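Unfolding the Big Black Sheet
August, by the Skutstead workroom blog

Okay, so a bunch of you asked how the plastic sheeting project is going, and since I've spent most of the month with my arms full of the stuff, I figured it was time for a gallery page. It'll be a short one for now! More pictures will go up as I get through the pile.

Quick catch-up for anyone new. I bought a pack of black sheets from Gounder to use as drop covers, bed liners and rainy-day tarps (they were 90 cents apiece if you took the whole carton, and I have no self-control). They come folded about as small as a road atlas, and getting one open and flat on a work table is a whole chore. The plastic clings to itself, the corners hide, and every time you smooth one side the other side bunches up again.

I've tried a few things. Starting from the middle was a mess. Starting from a short edge and peeling back one panel at a time is much better, and I leave the fold lines alone until the whole thing is spread out. A Wovo clip on each back corner helps too, though I only own 2 of them and one is always missing. Some people warm the plastic with a hair dryer to relax the creases. I tried it on a scrap and got a slightly softer scrap, so I can't say I'm sold.

The carton says 149 inches on the long side. My tape says a bit less, but I was measuring over wrinkles, so I'll let Gounder have that one. Next month I want to compare it with the thicker Flusine sheeting, which has a dull finish and might be easier on the eyes under a bright light. This one is so shiny!

One tip before the gallery: sweep the floor first. Whatever hangs over the front of the table will pick up every crumb down there.

Glossy black plastic across the table, with the flatter panels and their fold lines over on the right and the deep bunches hanging off the front edge. 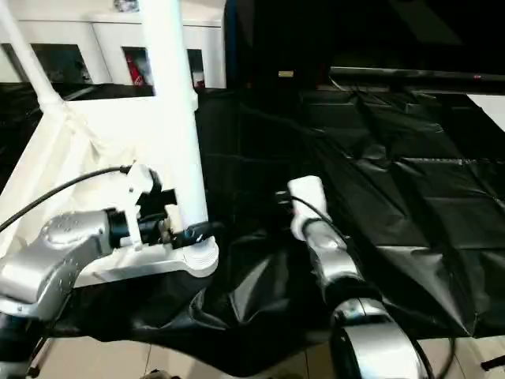 A reader wrote in to say that rolling the sheets onto a cardboard tube after the first use saves all this trouble the second time, and that the fold lines fade a good deal if you leave them rolled over the winter.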